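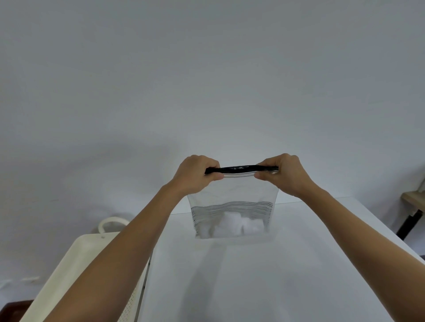

Last changed: 22/02/2020

Two hands, one bag

Welcome to the soft goods corner of the Brovier pages! Those of you who have followed us through boxes, bottles and the long winter of the cardboard sleeves will know that we have been promising something on bags and clothes for ages, and I'm very glad to be able to put a few pictures up at last, with some words to go with them. I tend to go on a bit, so do skip ahead if you only came to look.

For anyone new, Brovier is the part of our software that does the looking. It takes the view from head height and tries to say where the hands are, what they have hold of, and which way the thing is facing. Orken is the part that does the planning and decides what the two arms should do next. They are separate programs, written by separate people at separate ends of the building in Lestance, and a good deal of our time goes on making them agree about what the word "edge" means.

A clear zip bag held by its top is a lovely problem and a horrid one. The black strip along the closure is a gift, a dark line on a pale wall, and Brovier finds it almost every time. The rest of the bag is another matter. With clear film in front of a white table and something white and fluffy inside, the first version was quite sure that the bag stopped just under the seal and that the stuffing was floating about by itself. I was rather fond of that picture on the debug screen, but Orken couldn't do a thing with it.

Didier Marty spent most of December on this. His change was to stop asking for the outline of the bag straight away. Brovier now looks for the strip first, then for a fingertip at each end of it, and only then lets the body of the bag hang down from that line as a loose sheet with a guess at its length. The guess is corrected by whatever can be made out further down. It is slower than the old way by 12 milliseconds a picture, which we grumbled over for a whole afternoon and then accepted.

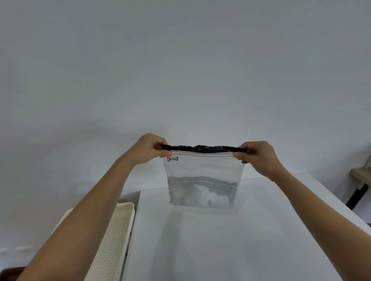
Seal held at both ends, with the IKEA logo reading backwards through the film.

I am especially pleased with what we get out of backwards lettering. If a printed mark reads the wrong way round, the printed side is facing away, and that is something Orken badly wants to know before it plans a turn. Tin-yau Chuang wrote the small check that does this, and it fits on one page of code (he has asked me to say that it is a short page). It doesn't need to read the word, only to decide whether the mark matches better plain or mirrored. On small logos it still gets muddled if the plastic is creased, so it is allowed to answer "don't know", and Orken is allowed to carry on without it.

The wavy grey stripes were more of a nuisance. An early build took each one for a fold in the plastic and offered Orken a whole ladder of places to grip, all of them bad! The fix was to compare the spacing. Lines that keep company with one another at an even distance are now treated as a pattern, and they no longer count towards the folds. We may have gone too far the other way, and I expect a ribbed jumper will find us out before long.

Clothes go through the same code with a different set of rules, and this is where the label tool comes in. Juhász is our in-house program for marking up pictures by hand, and it now holds 3489 of them with both hands outlined and every grip point named. 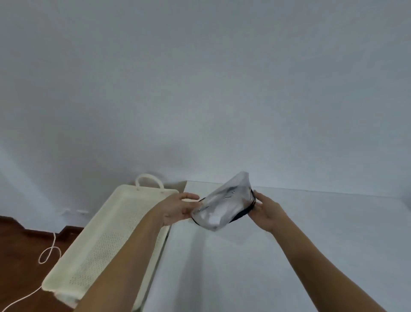
The grip points are what take the time. With a bag you can say "left end of the seal" and everyone nods, but a folded garment has no such manners, and two people marking the same one will pick different corners and both be perfectly sensible. Trim helps a lot, a dark band against pale cloth being nearly as good as the black strip on a bag, so Juhász now lets you draw along the trim first and hang the grip points off it afterwards. Didier thinks the two sets of rules could be merged. Tin-yau thinks they could not, and has drawn a diagram.

We also had to teach Brovier that a forearm may hide part of something without cutting it in two. The cream basket on the left was the great teacher there. It kept coming back as two small baskets, one on either side of the arm, and Orken politely planned around both of them. Now any two pieces that share a colour and line up behind an arm are joined before they are passed on.

Still to do on this part of the project:

Speed up the loose sheet step, so that it can run on every picture instead of every fifth.

Let Orken ask Brovier a question back, such as which hand has the firmer hold. At present all the talk goes one way.

Go over the first 1000 pictures in Juhász again, as they were marked before we had settled on names for the fingers.

More pictures will be added to this page as the garment rules settle down. If you use Brovier yourself and have a bag or a shirt that defeats it, please send us the log along with the picture, and put "soft goods" in the subject line so that it reaches Tin-yau.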